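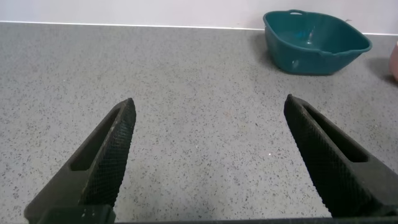
Unit 4: Choosing and Costing a Kitchen Worktop
Course notes, Interior Fitting Level 2
Tutor: Kalkidan Bogale

These notes go with the July sessions. Bring a tape, a pencil, squared paper and a calculator. The measuring exercise at the end is to be handed in before you start Unit 5.

4.1 What a worktop has to do

A worktop is a flat surface at a fixed height, carried by base units or a frame. It takes hot pans, knives, spills, cleaning products and people leaning on it. No material copes equally well with all of these, so the first job is to find out how the kitchen is used. Ask the client who cooks, how often, and what they disliked about the old top. People usually know what annoyed them even when they can't say what they want.

Write the answers down on the survey sheet. You will need them again when the quote is questioned.

4.2 The main materials

Laminate. A thin decorative layer bonded to a board, most often chipboard. It is light, cheap and can be cut on site with ordinary tools. The weak points are the cut edges and the joints. Once water reaches the board it swells, and a swollen board can't be put right. A hot pan can blister the surface.

Solid timber. Boards glued edge to edge, usually in narrow staves. Timber moves across its width as the air gets drier or damper, so it must be fixed through slotted holes or brackets that let it move. It needs oiling before fitting, on all faces including the underside, and regularly afterwards. Scratches and light burns can be sanded out.

Granite. A natural stone cut in slabs. It is hard, heavy and stands up well to heat, though a sudden change of temperature can crack it at a weak place such as a sink cut-out. Most granites take up some liquid and are sealed. No two slabs match exactly. If a job needs more than one slab, the client should see them both before cutting.

Engineered stone. Crushed mineral bound with resin. The colour is more even than granite and it rarely needs sealing. The resin is the part that suffers from heat, so trivets should be used. Cutting or grinding it dry gives off very fine silica dust, which damages the lungs. All cutting is done in the workshop, with water and extraction. We don't cut it on site in this course and you shouldn't agree to do so at work.

Solid surface. Acrylic or polyester resin with a mineral filler. Joints are glued and sanded until they hardly show. It scratches fairly easily but the scratches can be polished out. It marks with heat.

Stainless steel. Sheet folded over a backing board. Common in catering kitchens. It shows scratches from the first day and the client should be told so.

4.3 Pattern and colour

Samples are small and worktops are large. A fleck that looks lively on a hand-sized sample can look busy over three metres, and a plain colour can look flat. Ask for the largest sample the supplier will lend, and look at it in the kitchen, lying flat, in daylight and again with the lights on.

Speckled patterns hide crumbs and small marks. They also hide water, so a client who wants to see when the top is clean may prefer a plain one. Dark polished tops show dust and fingerprints. Very pale tops show tea, turmeric and beetroot.

With a veined pattern, work out where the joints fall before you talk about price. Matching veins across a joint wastes material. With a fine speckle there is nothing to match and the offcuts are easier to use.

4.4 Measuring

Measure in millimetres. Measure each wall run at the back and again at the front edge of the units, as walls are seldom straight and corners are seldom square. Record both figures. Check the corner by measuring along each wall from the corner and then across the diagonal.

The usual steps:

Draw the plan first, without figures.
Mark the wall runs, then doors, windows and pipes.
Measure each run and write the figure on the plan as you go.
Mark the centre line of the sink and hob.
Note the overhang at the front and at any open end.
Measure everything a second time, starting from the other end.

Never take a final measurement for stone before the base units are fixed and level. The stone firm will make its own template, but your figures are used for the quote, and a large difference between the two leads to an argument.

4.5 Worked example

The Chala kitchen is L-shaped. The long run is 3000 mm and the short run is 1625 mm, measured from the edge of the long run, so the corner is not counted twice. The tops are 600 mm deep.

Long run: 3.000 x 0.600 = 1.800 square metres
Short run: 1.625 x 0.600 = 0.975 square metres
Total: 2.775 square metres

The client has picked a material from the Jerby range at £118 per square metre, supply only.

2.775 x 118 = £327.45

That figure covers the net area. It leaves out waste, cut-outs, edge finishing, upstands, delivery and fitting. Show each of these on its own line in the quote. A single total is quicker to type and much harder to defend.

Common mistakes in last year's scripts: counting the corner twice; multiplying millimetres by metres; taking the area of the sink away. You don't deduct the sink. The piece that comes out has been paid for.

4.6 Joints and support

Place joints away from the sink and, where you can, away from the dishwasher, where steam rises against the front edge. A joint needs support directly beneath it. So does any stone over an appliance gap, and the supplier will state how far the top may span. Tuvov and Kaltudness both print a span table on the back page of their fitting guides. Copies are in the workshop folder. Use the table for the product you are fitting and not one that looks similar.

4.7 Exercise

Measure a kitchen at home or the training kitchen in the workshop. Hand in:

A plan on squared paper with all figures in millimetres
The net area, with working shown
The position of each joint, with one sentence saying why you put it there
A material choice in fewer than 150 words, referring to how the kitchen is used

Reading for next time: Unit 5, sections 5.1 to 5.3, sinks and taps.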